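The Trial Month

The kit from Wanudis came on a wet morning in October, in a carton so well taped that I had to fetch the bread knife. I had sent away for it against the advice of my sister, who thinks anything with a battery should be left to the young, and I'd paid the deposit out of the jar I keep for the roof.

You should know that I run the back room of Hnatiuk's, the party shop on the main street of Drustgate, and have done for 15 years. People hire the drapes and the lettering and the tins from us, and back it all comes on a Monday in one great heap, and somebody has to sort it. For most of those years the somebody was me. So when the brochure promised that the Fedent would learn the sorting from my own hands in a month, or I could return it and pay nothing more, I read it twice over my tea and then a third time aloud to the cat.

The way it worked was simple enough, once I'd stopped being frightened of it. They sent a pair of grippers with handles, and I was to do my ordinary work with those in place of my fingers, picking things up and putting them down, while the little eye on top watched how I went about it. The machine itself would come later, when it had enough of me to go on. The booklet asked for 400 goes. I was hopeless at first! I dropped a box of candles, I pinched my own cardigan, and I said a word my mother would not have liked - and then remembered that all of it was being kept.

By the second week I had grown rather fond of them. I found I was slower and kinder with the stock than I'd been in years, and I talked as I worked, telling the handles which customers folded properly and which ones stuffed everything in the bin and hoped for the best.

The young woman on the help line asked whether I had any trouble with the dark fabrics. I told her no more than usual, dear, and went back to my heap.
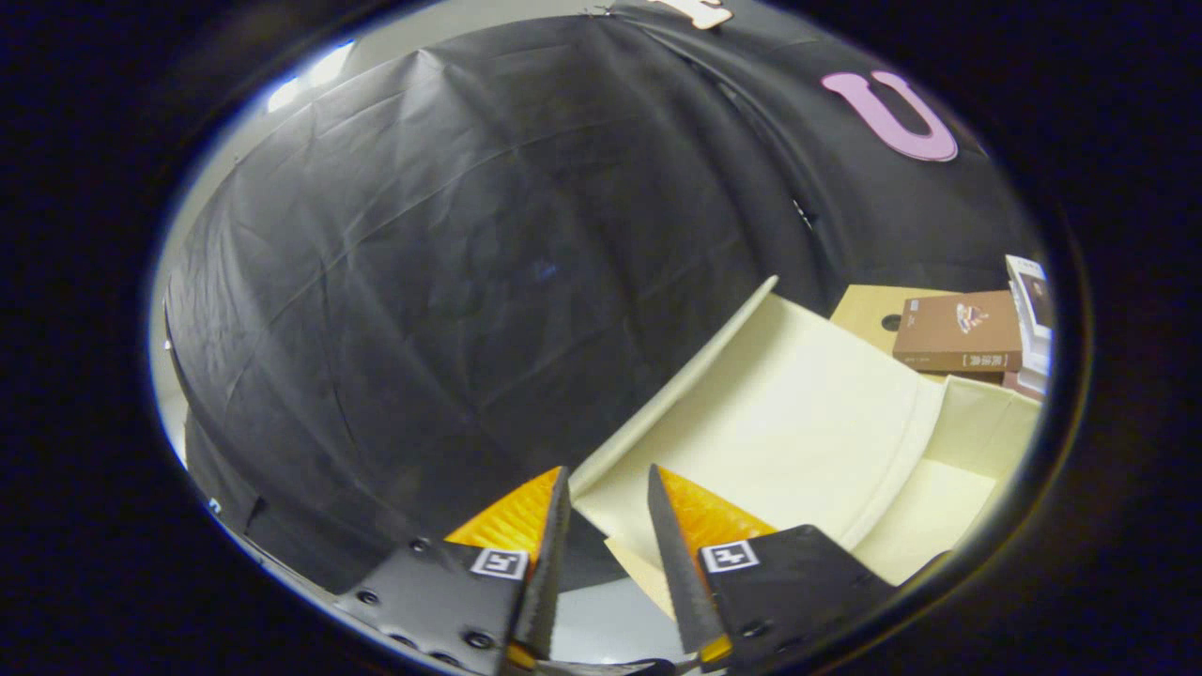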